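I walked past the new Zoëga Library at Sanside College twice last week before I found the door. It's round the back, facing the car park, and the big handsome front that looks out on the town is a wall with a name on it. Esben Zoëga's name, in letters you could read from the bus.

I've nothing against the man. He paid for a good chunk of the building and he was, by all accounts, a lovely lecturer. But I do wonder about our habit of naming things first and working out how people will use them second. The college has 1,284 students this year and the library has 765 seats, so there's plenty of room. What it hasn't got is late opening. The doors shut at six, just when the evening classes start — and 545 people are signed up for those!

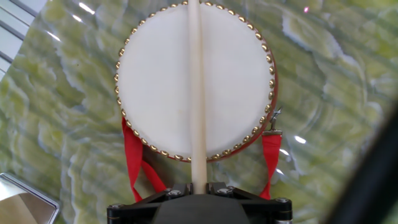

Anas Filali, who teaches bookkeeping on Balley Road two nights a week, has asked for a nine o'clock close. He was told it would be looked at in September. Fine, but the naming ceremony didn't have to wait for September, did it? There were speeches and a very good lemon cake (I had 2 slices, so I can't claim I boycotted it).

Keep the name, by all means. Keep the big letters too, they're growing on me. Just leave the lights on until nine, and for goodness' sake put up a sign to the door.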